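Can a machine tidy up yet? Pictures from Inemside

This gallery belongs to our small question of the summer: which chores at home or in a shop can be given to a machine already, and which must still wait. Fitriani Khoo chose the tasks, and I wrote the texts. We started with the easy-sounding ones, such as putting a brush back into a cup.
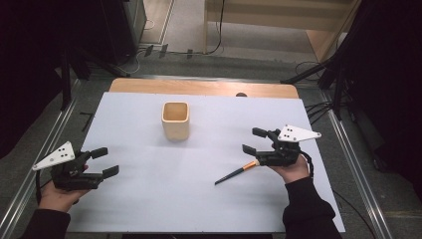 A brush is thin and its handle is round, so a small error in the grip becomes a large error at the cup. Dilruba Cassim, who worked six years in a paint shop, thinks of it as a job for one hand and no attention. For a machine I would say it is still a job for an expert. Folding towels is in my opinion harder, wiping a counter somewhat easier.

More pictures will be added when Da-eun Song has sorted the August folder. Remarks and corrections are welcome.

Sepehr Najafi, 2022-08-31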